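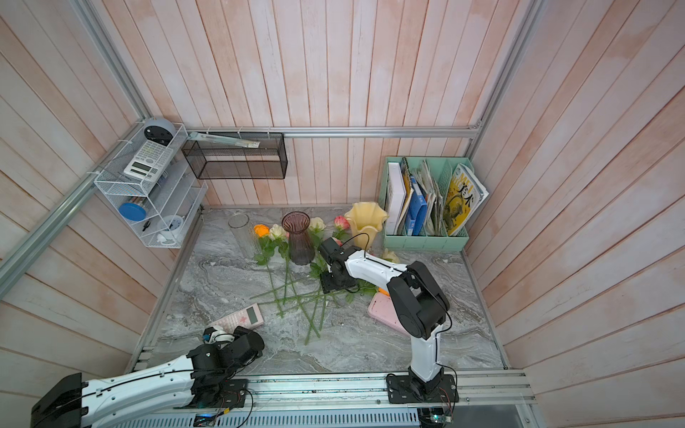 Arach is a browser puzzle game from Lehner, and our project asked whether its March balance patch did what the patch notes claimed. The notes say that hint tokens are now "fairer for new players." We doubted it. Much of the game is tidying rooms, and the florist level, where flowers have to go into a vase a lot like the dark purple glass one on the gray marbled tabletop, is where most people quit. So we took that level as our test case.

We logged 314 attempts on the old build and 40 on the new one. The second number is too small and we know it. The server went down twice during our lab hours, and Lehner's status page said everything was fine both times.

Completion went up on the new build. We don't think that proves much. The players on the new build had nearly all played before, and the level timer was also made longer, a change the notes leave out. Raltari, the mode for returning players, seems to have had no change at all.

Our rating for the claim is "not shown." A proper test would need new players only, and a timer we can lock.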